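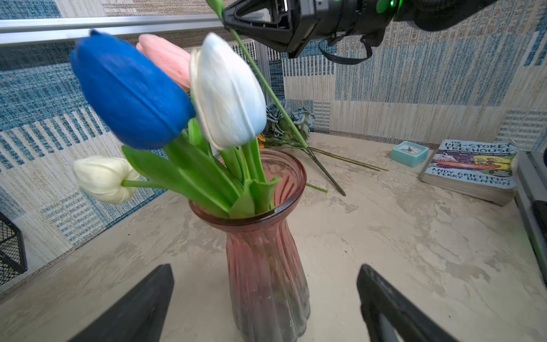
双臂工作站目前能否独立完成插花这类家务作业?

在本手册规定的条件下,工作站可以完成其中一部分动作,全过程仍须有操作员在场,并由操作员决定何时接手。

打印本页 | 以电子邮件发送本页

Skundik 双臂工作站 设置与使用手册
第七章 家务类作业:花材整理与插瓶

修订日期:2026年10月13日

7.1 适用范围

本章适用于安装在铝型材框架内的 Skundik 双臂工作站,内容包括人造花材的拾取、移送、插入花瓶,以及作业结束后的复位。鲜花、带刺花材、盛水容器和薄壁玻璃器皿的注水作业不在本章范围之内。

本章同时说明家务类作业的能力边界。各使用单位在向参观人员、合作方或最终用户介绍工作站时,应以本章所列数据和限制条件为准,不得将遥操作状态下完成的作业表述为自主完成。

阅读本章之前,操作员应已完成第三章“机械臂安装与零位校准”和第五章“腕部相机标定”的全部步骤。

7.2 术语

遥操作:由操作员通过主端设备控制机械臂,控制程序仅负责限速、限力和碰撞保护。

监督运行:由控制程序生成动作,操作员在场并可随时中止。

接手:监督运行期间,操作员取得一侧或两侧机械臂的控制权。凡发生接手,该次作业不得记为完整完成,不论接手时间长短。

茎端:花茎远离花头的一端。

扶持臂:以夹爪稳定花瓶的机械臂。作业臂:拾取并插入花材的机械臂。左右两侧均可担任扶持臂或作业臂,由作业配置文件指定。

7.3 作业前准备

1. 确认急停按钮位于操作员伸手可及处,按下一次并复位,检查两侧机械臂是否均断开动力。

2. 检查框架各连接处的紧固件。框架松动时不得上电。

3. 检查机械臂线缆。线缆应随关节自由活动,在全行程内不得与型材边缘、夹爪或台面物品勾连。固定线缆的扎带出现开裂的,先更换再继续。

4. 擦拭两侧夹爪指面。指面残留胶渍或纤维时,细茎脱手的比例明显上升。

5. 将花瓶置于两臂共同可达区域内。花瓶底部应完全落在台面上,瓶口上方不得有遮挡。

6. 将待插花材平放在台面上,茎部尽量散开,花头避免叠压。花材束有捆扎物的,先由人工拆除。

7. 启动控制程序,载入作业配置文件。首次使用某种花瓶时,必须新建配置,不得沿用形状相近的旧配置。

8. 以慢速执行一次空程,观察夹爪、相机支架与花瓶之间的间隙。

注:表面带竖棱的花瓶与表面平滑的花瓶,夹持时的受力情况不同。更换花瓶后,须重新执行 7.4 节的夹持力设定。

小心:透明或半透明的玻璃花瓶可能使瓶口轮廓识别失准。识别结果偏移时,应停止监督运行,改用遥操作,并在作业记录中注明。

7.4 夹持力设定

1. 将作业臂移至台面上方的开阔位置,张开夹爪。

2. 由人工将一支花茎放入两指之间,夹持位置取花茎中段偏茎端一侧。

3. 从配置文件允许的最小值开始,逐级提高夹持力,至轻拉花茎时不再滑动为止。

4. 缓慢转动腕部关节,检查花头下垂是否带动花茎在指间转动。如有转动,将夹持位置向花头方向移动后重试。

5. 保存数值,松开夹爪,取下花茎,检查茎部有无压痕。

6. 以扶持臂夹持花瓶颈部或瓶身,重复上述步骤。扶持臂与作业臂的夹持力分别保存,不得共用。

警告:设定夹持力时,操作员手指可能进入两指之间。设定期间必须启用低速低力模式,且只允许一人操作。

7.5 拾取花材

成束花材的拾取是本章各步骤中失败最多的一项。花茎相互交叉,叶片边缘容易钩挂,卷须一类的细小部件在相机画面中又常与花茎混在一起。人手通常会先抖散花束再抽取,现有夹爪难以可靠地重复这一动作。

1. 选择最外侧、茎端外露的一支作为目标。

2. 使夹爪自上方接近,两指分列花茎两侧,指尖与台面保持配置文件规定的间隙。

3. 闭合夹爪前,通过腕部相机确认两指之间的花茎是否属于目标花材。

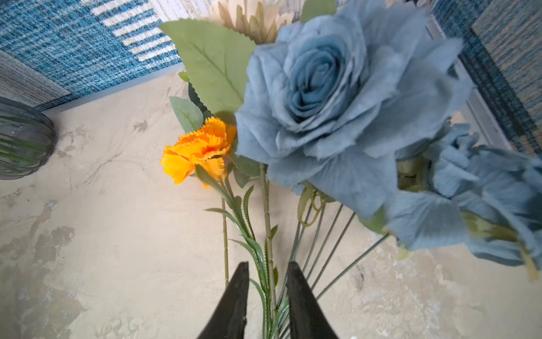 4. 确认无误后闭合夹爪,先作小幅抬升,停顿片刻,再继续上提。小幅抬升时如有其他花材随之移动,应放下重新选取。

5. 沿茎的方向抽出,不得横向拉扯。横向拉扯会使花头从茎上脱落,脱落的花头可能滚入机械臂底座附近。

6. 连续三次未能取出同一支花材的,停止尝试,由操作员接手。

注:花头较大的品种重心偏上。拾取后花茎向一侧倾斜属于正常现象,但倾斜方向每次不尽相同,控制程序不应假定其姿态与上一次一致。

注:同一视野内花色接近时,控制程序可能将相邻的两朵识别为一朵。操作员应以茎部为准进行判断,花头颜色只作参考。

7.6 插入花瓶

1. 由扶持臂稳定花瓶。扶持臂到位后锁定,插入过程中不得移动。

2. 作业臂将花材移至瓶口上方,茎端朝下。

3. 以慢速下降。茎端进入瓶口之前,不得切换为快速模式。

4. 茎端触及瓶口边缘时,控制程序应自动回退。未自动回退的,操作员立即中止,并检查力觉阈值。

5. 茎端进入瓶口后继续下降,直至触底或达到配置文件规定的深度。

6. 缓慢张开夹爪,沿原路径退出。退出时应留意指尖与已插入的叶片之间有无钩挂。

7. 重复上述步骤,直至完成配置文件列出的全部花材。瓶口内花材较多时,后续花材的插入阻力会增大,可适当调整插入角度,但不得提高力上限。

警告:花瓶倾倒时,不得伸手进入框架内扶正。先按下急停按钮,待两侧机械臂完全静止后再作处理。

小心:作业臂与扶持臂在瓶口附近的工作空间相互重叠。关闭双臂互碰检测的操作仅限维护人员在维护模式下进行,监督运行期间一律禁止。

关于花材的高低、疏密和朝向,现行控制程序只按照配置文件给定的顺序和角度执行,不对整体效果作出判断。需要调整造型的,由操作员在复位后以人工完成,或通过遥操作进行。

7.7 能力评估数据

Cundcombe 测试间按照 7.3 至 7.6 节的要求进行了评估。评估采用人造花材,全部在监督运行状态下进行,共记录单支插入作业 563 次,其中完整完成的占 70%。单支花材从接近到退出夹爪的用时中位数为 51 秒。花瓶倾倒共 38 次,多数发生在作业臂退出阶段。

使用上述数据时,应注意以下限制:

(1)数据以单支花材为单位,不能据此推算整瓶插花的完成率。前一支花材的位置会影响后一支,各次作业之间并不独立。

(2)花材在作业前已由人工散开。未经散开的花束未纳入统计。

(3)评估人员均接受过本手册规定的培训,其接手时机可能早于一般使用者。

(4)评估未涉及居家环境。框架、固定台面和稳定照明均为家庭中通常不具备的条件。

综合现有结果,本单位对“机器是否已能承担家务”这一问题持如下意见:对于位置固定、物品已知、允许重复尝试的单个动作,双臂工作站已具备实用价值,可用于示范、教学和数据采集。对于由多个动作组成、需要随时调整目标的完整家务,工作站尚未达到无人看管运行的要求。整理花材看似轻便,却同时涉及细长物体、柔软叶片、易倒容器和双臂配合,其难度不宜以人工完成所需的时间来衡量。

车间作业的情况有所不同。工件尺寸一致,来料方向可由料盘或夹具约束,失败后一般可以剔除重来。Brolley 装配线采用同类夹爪进行分拣,其条件与本章所述条件差别较大,两者的完成率不应并列比较。使用单位在申请将工作站用于车间时,应另行评估。

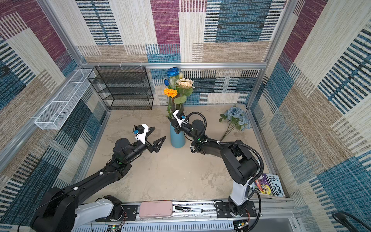 Javiera Barrientos 在对本章征求意见稿的回复中提出,70% 的完成率对于教学演示已经足够,对于家庭用户则远远不够,因为家庭用户看到的是花瓶有没有倒,不会去看单个动作成功了多少次;她建议在手册中单列“需要人工收拾的情形”,并要求把收拾所用的时间一并计入作业时间。

编写组采纳了上述建议中的前一项,见 7.8 节。关于计时方法,现行记录格式不区分机械臂停机时间与人工处理时间,待记录格式更新后再行修订。在此之前,各使用单位引用 51 秒这一数值时,应注明其不包含人工处理时间。

7.8 需要人工处理的情形

出现下列任一情形时,操作员应按下急停按钮,待机械臂静止后进行人工处理:

(1)花瓶倾倒、移位或出现裂纹;

(2)花头脱落,或叶片卡入夹爪关节;

(3)花茎缠绕机械臂线缆;

(4)花材或其他物品落在底座、控制电路板或外露线缆附近;

(5)腕部相机被叶片遮挡,且退回安全位置后画面仍未恢复。

处理步骤如下:

1. 按下急停按钮,确认两侧机械臂均已断开动力。

2. 托住可能下坠的一侧机械臂,再取出被夹持的物品。

3. 清除散落物。控制电路板附近的物品应使用绝缘镊子取出。

4. 检查花瓶。玻璃花瓶有缺口或裂纹的,立即停用。

5. 将花材恢复至作业前的摆放状态,或从配置文件中删除已损坏的花材。

6. 复位急停按钮,执行一次慢速空程,再恢复监督运行。

7. 填写作业记录,写明处理原因和接手时所处的步骤。

注:同一班次内因同一原因处理三次以上的,应暂停该项作业,重新检查夹持力和相机标定。

7.9 作业结束与复位

1. 将两侧夹爪张开,退至花瓶上方以外的安全位置。

2. 将机械臂移至停放姿态,关闭动力。

3. 由人工取出瓶内花材。现行版本未提供经过验证的自动取花流程,不得以反向播放插入动作的方式代替。

4. 按品种分开存放花材。茎部已变形的花材不再用于评估,可留作练习。

5. 导出作业记录和相机数据。向 Cáceres 数据室提交时,应同时附上配置文件,遥操作与监督运行的数据分目录存放。

6. 关闭控制程序,切断总电源。

7.10 常见故障

现象:夹爪闭合后花茎滑落。
处理:清洁指面;检查夹持位置;按 7.4 节重新设定夹持力。

现象:茎端反复碰触瓶口同一侧。
处理:检查花瓶是否移位;核对腕部相机标定;确认花茎在夹爪内未发生转动。

现象:扶持臂报告力超限。
处理:检查作业臂是否推压花瓶;降低下降速度。不得通过放宽阈值消除报警。

现象:退出夹爪时花材被一并带出。
处理:增大夹爪张开幅度;调整退出方向,避开叶片;仍未改善的,由操作员接手。

现象:双臂在瓶口附近停止,无报警信息。
处理:查看互碰检测日志,确认两臂的作业区划分是否与配置文件一致。

故障经两次处理仍未排除的,停止使用,并将日志送交维护人员。

相关内容
第三章 机械臂安装与零位校准
第五章 腕部相机标定
第六章 遥操作主端设备的使用
第八章 家务类作业:织物折叠
附录二 作业记录填写规范
4月修订说明:急停回路检查周期

打印本页 | 以电子邮件发送本页

本网站使用 Cookie 以保存语言设置和阅读进度。继续浏览即表示您同意我们使用 Cookie。您可以随时在“隐私设置”中更改选择。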